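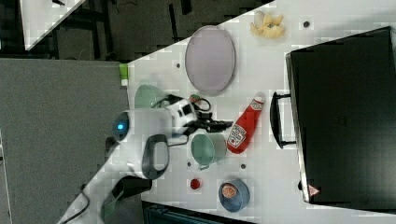

Figure 3. The Carnix cell with the arm over the table. The wrist camera module and the cable loop above the gripper are the two items serviced most often.

4. Cell Setup and Upkeep

4.1 Layout and mounting

All trials in Section 5 were run on one cell, called Carnix in our lab records. It has a single arm with a two-finger gripper and a camera module on the wrist. The arm works over one side of a white table, and the objects are left in clutter between trials. We did not clear the table before routine service except where a procedure below calls for it. Clearing it would have changed the starting layout and made the results before and after service harder to compare.

The arm base is bolted to its mount and has not been moved since the first calibration. Early in the project the mount screws were set by hand and drifted during long runs. The drift showed up as a slow offset in grasp position, and for a time it was taken for a camera fault. The screws are now tightened with a torque driver and marked with a paint line across each head. Checking the paint lines is the first step of the morning routine. If any line is broken, the cell is stopped and the full calibration in Section 4.3 is run before any data are kept.

4.2 Cable routing at the wrist

Most unplanned stops on Carnix came from cables. The camera and the gripper each have a line that must cross the last joints of the arm, and both lines must allow the wrist to turn without pulling on a connector. In the first version the lines were strapped flat against the casing. The camera connector worked loose under repeated wrist turns, and the image stream dropped for a few frames at a time. The control software treated the missing frames as a slow network and kept going, so the fault was found only when Geert Van Dijk compared the frame times with the joint log.

The fix was to leave slack above the wrist and to move the strain relief away from the connector. The slack has to be long enough for the full turn and short enough to stay out of the camera view. We set it by driving the wrist to both joint limits at low speed with the gripper empty, watching the camera connector the whole time. If the connector moves, slack is added and the test is repeated. If the cable enters the image at either limit, the loop is tied back and the test starts over.

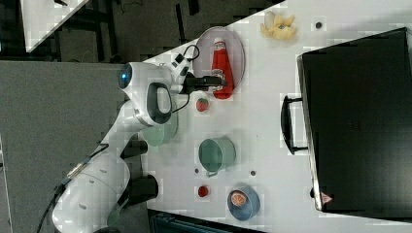

Cable slack is checked a second time under load, with a grasp held over the table. Joint limits are a poor match for the poses used in the trials, and a loop that behaves well at the limits can still press on the casing during a reach. With the gripper closed on the ketchup bottle over the oval plate, the thin black cable arcs over the top of the wrist and the fingers are clear of it, as we want it in a working pose. The operator holds the pose for 10 seconds and reads the motor current on the wrist joint. A steady rise during the hold is logged as a cable fault, and the strain relief is reset. Plate and bottle are used for this check in every session so that the readings can be compared between days.

The cables are replaced on a fixed schedule even when no fault is found. An old cable that passes the hold test may still have broken strands near the connector, and we had no simple way to test for this on the arm. Replacement cables are ordered from Desmet, cut to one length, and labeled at both ends before they are fitted.

4.3 Gripper and camera service

The finger pads are changed after 50 hours of powered operation. Worn pads slip first on smooth plastic, and a slipping grasp looks much like a poor grasp choice in the logs. Changing the pads on hours, before slip is seen, keeps this effect out of the comparison between policies. After a change, the gripper is opened and closed fully 9 times with nothing between the fingers. The zero position is then saved. Skipping the cycling step leaves a small error in the zero, as new pads settle during the first few closings.

Camera calibration follows any work on the wrist. A printed target is fixed to the table and the arm is driven through a stored list of poses. The solver returns the camera offset and a residual for each pose. We reject the run if the residual exceeds the limit set in the Jumton configuration file, and we repeat it with the same poses. After three rejected runs the camera bracket is taken off, cleaned, and refitted. In one November session the cause was a bracket screw that had bottomed out before it clamped. A shorter screw solved the problem.

The glass over the lens is wiped with a dry cloth before each calibration. No solvent is used. Exposure is locked once calibration has passed, and the locked value is stored with the trial data.

4.4 Retracting the arm for table access

Operators reach onto the table only with the arm drawn back. The retract motion is started from the Zunus panel and moves the gripper sideways out of the object area at reduced speed. Drive power is then cut and the panel key removed. The retract pose was chosen so that the gripper sits off the working surface while the wrist can still be reached from the floor side for pad changes. Objects on the table stay where they are, including any left on the plate.
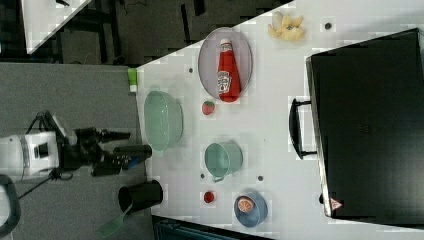

4.5 Service log and return to use

Each service action is entered in a shared log with the hour count, the part replaced, and the calibration residual. Roos Dijkstra reviewed the entries against the trial data. Trials run between a fault and its repair were marked and left out of the main results. They are reported separately in the appendix.

The cell is returned to use after one slow reach over the table and one held grasp. Both are recorded with the wrist camera. If either is stopped by the operator, the cell goes back to the cable check in Section 4.2, and the hour count for the pads is left unchanged.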